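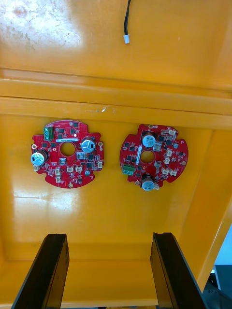

Why does a robot need to plan again when the parts have hardly moved?

The first plan was made for a position that is no longer true. A few millimeters are enough to put a finger on top of a capacitor instead of beside the edge of the board, so the planner has to look again and compute the last part of the path from the new position.

I get this question often from people who come from office software, and my answer is usually too long. So I decided to write it down, together with what I changed in our stack since December. It is partly a diary for myself. If you work with thin wires and round boards, maybe it saves you an evening.

Where we were

Our cell in Zillau has two arms over one white table. Yellow trays hold the boards and the small wired parts, and a steel tray with paper on the bottom is the place where things are brought together. The planner is our own and is called Ornusgate. The perception part is called Rocha. Both names were chosen before I came, and I have stopped asking what they mean.

Until winter the two programs talked in a very simple way. Rocha looked once from the fixed camera, wrote a list of poses, and Ornusgate took the list and planned everything from start to end. It was easy to debug. You could open the list in a text editor and see with your own eyes that the second board was rotated the wrong way.

The problem is that a list gets old. When one arm puts a board down, the harness next to it may shift, and the list does not know it. We tried to repair this by asking for a new list after every place action, and then the cell spent more time thinking than moving.

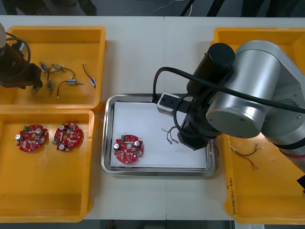 So the first change was to give every object its own age. Each pose now carries the time when it was last confirmed, and a small number that says how fast we expect this kind of object to become wrong. A board gets a slow number. A loose wire gets a fast one. Before Ornusgate starts a motion, it checks only the objects that this motion can touch or pass near. If they are fresh enough, it goes. If not, it asks Rocha for these objects and leaves the rest alone.

I was afraid this would be complicated to write, but the core of it is very short. The long part was to decide what "near" means for two arms that share the space over one tray. At the moment I take the volume that the gripper sweeps, make it bigger by 9 millimeters on each side, and ask which objects are inside. It is not elegant. I had a nicer version with a proper distance field, and it was slower, and I could not show that it made better decisions, so it stays in a branch.

Wires are not boxes

For the boards a pose is a good description. They are round with notches, so the outline gives you the rotation when the light is kind, and the green terminal block gives it when the light is not. For wires a pose means almost nothing. Where is the "position" of a bundle with a twisted pair that goes one way and two single wires that bend back in an arc?

In the old code we said that a harness has its position at the grasp point, and everything else was ignored. You can imagine what happens. The planner believes the path is free, and a connector that hangs far from the fingers touches the board.

Now Rocha describes a harness as a chain of short segments with a free end for every connector. From the wrist camera we look for the connectors first and follow the wires back toward the fingers. I prefer this direction. Near the fingers all the colors come together and the tracker mixes them, but at the connectors the wires are well separated and the first guess is much safer.
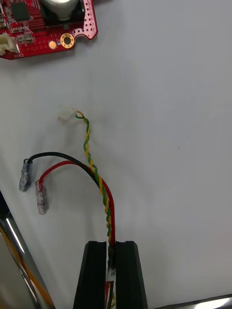 Red, black and the twisted pair, all held between the fingers.

White connectors on a white table are still my least favorite thing in this project. The color tells you nothing. What helps is the shadow, and I feel a little ashamed to write this, but there is now a function in Rocha that looks for the shadow of the plug and then searches on the side toward the light. It depends on the lamps, so it has a calibration file, and the calibration file has a comment from me asking people not to move the lamps.

The yellow and green pair is the opposite case. The twist makes a regular pattern, and you can find it even when the exposure is bad. I would be happy if all wires came twisted.

The steel tray

I lost most of one month on the rim of this tray. Polished metal is hard for a depth camera, everybody knows that, and I knew it also. What I did not expect was how well the wrong answer fits into the rest of the model. The rim reflects something dark, the depth comes back too far, and Ornusgate sees a nice open slot where it can pass with a finger.

My first idea was a better filter. I tried three of them, and each one removed the false slot and also removed real connectors that were lying close to the metal. Then I did the boring thing and put the tray into the world model as a fixed solid. We fit its edges from the fixed camera at startup, and in a thin band along the rim the wrist camera is not allowed to change the depth at all. It can add an object there if the color image agrees, but it cannot make a hole.

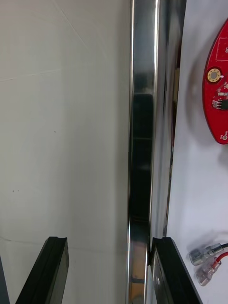 Things I still want to fix

The handover between the arms is too careful. When both grippers are near the steel tray, one of them waits until the other has left completely, even when a small step to the side would be enough. The rule is written in Bromolo, our scheduler, and it is the oldest code we have. I can read it, but I don't yet trust myself to change it.

The aging numbers are also set by hand. I would like to learn them from the logs, since we store every confirmed pose together with the previous one, and the difference is exactly what I need. The logs are there. I only need to write the script and find out how many of them have a wrong timestamp.

And the replay tool needs a pause button. At the moment I make a pause by putting the laptop into sleep mode, and after this it sometimes loses the left camera stream and I must begin the replay again from the start.

Next time I want to write about the segment chain in more detail, with the cost function and the cases where it jumps from the black wire to its own shadow.

This site uses cookies to remember your settings and to count visits. By continuing to read you agree to their use. Accept | Manage settings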